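Droremine Overdrive Pedal

In stock - ships from our workshop in Brellunberg
Price: $167

The Droremine is a two-stage overdrive for electric guitar and bass. It was made for players who use one amp for everything and want the sound of a bigger amp at a level the neighbors can accept. The first stage stays clean until you hit the strings hard. The second stage is always a little dirty, and you can turn it on and off with its own footswitch.

Many of our customers play hard rock from the seventies and eighties, and they asked us for a pedal that keeps the low strings clear when the gain is high. Our older model, the Tamayo, became muddy below the open A. In the Droremine we cut a part of the bass before the second stage and put it back after. With a drop D tuning you can hear each note of the chord.
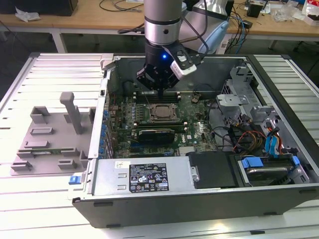

Ettore Colombo
Product Editor, Gonbridge

The controls are simple. Gain 1 and Gain 2 set the two stages. Tone works on both stages together. Level is the output, and it has plenty in reserve, so please start with it low. A small switch on the side, marked Tight / Full, decides how much bass comes back. I leave it on Tight for humbuckers and on Full for single coils, but this is a matter of taste.

The pedal runs on a normal 9 volt supply with the minus pole in the center. There is no place for a battery. We also tested it at 18 volts and it is safe. The sound becomes more open and a bit less compressed, and some bass players prefer it this way.

Tadeo Sosa played the Droremine on the whole second album of his band, with both stages on for the solos. Bohdana Shevchuk uses only the first stage, in front of a small tube combo, and she keeps Gain 1 near nine o'clock. Her settings are printed on the last page of the manual, together with four others.

Specifications
Input impedance: 1 megohm
Power: 9 to 18 volts DC, 54 mA
Size: 110 x 95 x 50 mm
Weight: 579 g
Bypass: true bypass, both stages
Jacks: input and output on the top side

In the box
Droremine pedal
Printed manual
Four rubber feet (not glued, so you can use hook tape if you like)

The power supply is sold separately. If you put the pedal on the same supply as a digital delay, use isolated outputs. Otherwise you can hear a high whine when Gain 2 is past the middle.

Warranty and repair
We give three years of warranty to the first owner. Keep your receipt. For repairs after this time please write to Jhonatan Lozano at our service desk before you send anything, and tell him the serial number, it is under the bottom plate label. Scratches in the paint are not covered.

The next batch, in dark red, comes in November - orders for this color are already open.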